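The Member for Dolholm

By the second morning the assembly had been arguing over the alphabet for an hour and a half, and Bindu Poduval had eaten all the mints.

The alphabet mattered because of the seating. Dolholm sat under D in the conference language and under something closer to a Th in its own, and the delegation from Grisitz had noticed that if Dolholm moved to the back, Grisitz would go up one and have the aisle. Grisitz had a bad knee in its delegation. Grisitz also had, it said, a principle.

"The delegate from Dolholm," said the Chair.

Bindu pressed the button on her microphone, which lit up red and then went out. She pressed it again.

"Dolholm is happy where it is," she said.

This was recorded in the minutes as Dolholm's first statement to an international body. Her uncle, who had drafted a rather different first statement and had it typed, rang her at lunch to say he'd been watching the stream and was that all.

"They cut me off," said Bindu.

"You stopped talking."

"It was a procedural matter, Uncle. You don't get into the centuries on a procedural matter."

Dolholm had 3038 people, counting the ones who had gone to work on the mainland and meant to come back. The mainland counted 2240 and called it a district. The difference was the main grievance between the two parties, and it came up at weddings. There were other grievances (the ferry, the school readers, a bell that had been taken away for repair in her grandmother's time and had so far not been repaired), but the number was the one people painted on walls.

She had been chosen to represent all of them by a show of hands in the net loft, after the first choice got a job and the second choice turned out to be scared of flying. She taught maths. She had a good coat. Somebody's mother said she had always spoken up, and that was that. They gave her a flag, a folder of documents and a tin of smoked fish for the host city, which had been confiscated at the airport.

The afternoon was given over to the Resolution on Mutual Recognition, in which everyone present who was not recognized by anybody would recognize everyone else. It had seemed to Bindu, reading it on the plane, that this one might go through fairly quickly.

"Jellimau has a difficulty," said the delegate from Jellimau.

Jellimau had come with two delegates, who sat with an empty chair between them and had to be addressed in turn. The older one explained that Jellimau couldn't recognize Grisitz as drawn on the map in Annex B, as the map showed Grisitz having a coast.

"We have a historic coast," said Grisitz.

"You have a lake."

"It is a very old lake."

The younger delegate from Jellimau asked that it be noted that she personally had no objection to the lake. The older one asked that it not be noted. The Chair, a soft-spoken man who represented a people spread over three mountain ranges and who had been seen crying a little at the opening dance, suggested coffee.

At the urn she found herself next to Grisitz, who was rubbing his knee. He was a big man in a waistcoat that had obviously been somebody else's idea.

"You could take the aisle," said Bindu. "I don't mind. We'd just swap chairs."

He looked at her with real alarm. "I couldn't do that. I've got instructions."

"To get the aisle?"

"To be *given* the aisle. By vote."

She put milk in her coffee. He asked what Dolholm was like, and she told him about the ferry, and he told her about the lake, how it froze so clear in a good year that you could see the road on the bottom from before the dam. His parents' house was on the road. He had been out on the ice once as a boy and tried to find it, and had found, he was fairly sure, the neighbours'.

"Is that in your statement?" said Bindu.

"No, no. My statement is on the treaties."

"Mine's on the census."

They drank their coffee. Over by the window Jellimau was being photographed from two sides.

The motion on seating was put again just after four. The Warrier amendment, named for the hotel where it had been cooked up the night before, would have had everybody draw their places from a hat. It was defeated on the grounds that the hat belonged to a delegation. A second amendment, to use the Chair's briefcase, was ruled out of order by the Chair, who had his lunch in it. Bindu voted for the hat and for the briefcase. She then voted for Grisitz to have the aisle, and found that hers was the only hand up apart from his, so it failed.

Uncle rang at six.

"You voted against us!"

"I voted for the knee."

There was a long silence on the line. She could hear the kettle, and the radio giving the ferry times, which were wrong.

"Did they do the recognition?" he said in the end.

"Tomorrow. There's a problem with a lake."

"But they will do it."

"Probably. Most of them. Jellimau might do half."

He thought about that. She could tell he was writing it down to take over to the net loft, where there would be over 3000 opinions on the matter, or 2240, depending on who you asked.

"Half's not bad," he said. "Wear the coat."
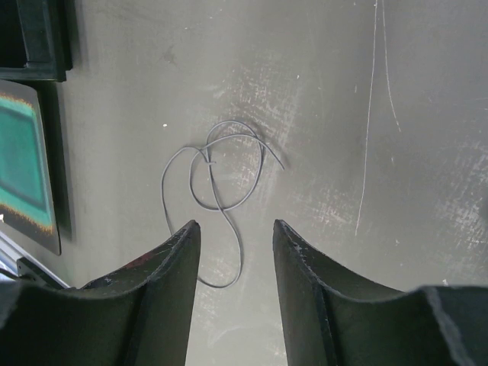 This page was last changed in November, 4:40 pm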